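Pressemitteilung

Schülerprojekt Ullus lehrt Greifer das Aufräumen – vorerst mit mäßiger Eile

Robotik-AG zeigt im Juli, was sie in einem Schuljahr gebaut hat

Die Robotik-AG der Gesamtschule Stakus stellt im Juli ihr Projekt Ullus der Öffentlichkeit vor. 15 Schülerinnen und Schüler der Klassen 8 bis 11 haben handgeführte Greifer gebaut, mit denen sie alltägliche Handgriffe vormachen. Aus den Aufnahmen soll ein Roboterarm später lernen, einen Tisch abzuräumen. Die Eltern der Beteiligten haben nachgefragt, ob das Verfahren auch bei Jugendlichen anwendbar sei. Die AG prüft das nicht.

3.789 Durchgänge sind inzwischen gespeichert. Die ersten 700 waren unbrauchbar: Ein Kabel saß falsch, die Uhren der beiden Greifer liefen auseinander, und die linke Hand wusste laut Protokoll stets etwas später als die rechte, was zu tun war. Der Fehler wurde in der vierten Woche gefunden und steht nun als eigenes Kapitel in der Projektmappe, dem längsten übrigens.

Gearbeitet wird an einem hellen Holztisch. Die dunklen Greifbacken tragen deutliche Spuren des Schuljahres, an einem Finger ist der Gummistreifen am Rand ausgerissen. Ersatzbeläge liefert die Firma Gekano, die das Projekt mit Material unterstützt und inzwischen um etwas längere Bestellabstände gebeten hat.

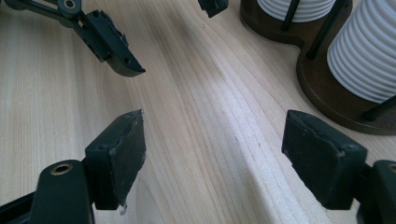

Vorführung und Wettbewerb

Bei der Vorführung in der Aula ab 16 Uhr dürfen Besucher die Greifer selbst in die Hand nehmen. Erfahrungsgemäß gelingt Grundschulkindern der Einstieg schneller als dem Kollegium. Der Eintritt ist frei, Kuchen gibt es gegen Spende.

Im Herbst tritt ein Team aus vier Mitgliedern beim Bozkurt-Schülerwettbewerb an. Bewertet werden Aufbau, Dokumentation und Vortrag – Geschwindigkeit zum Glück nicht.

Bildmaterial und Anmeldung für Schulklassen über das Sekretariat der Gesamtschule Stakus.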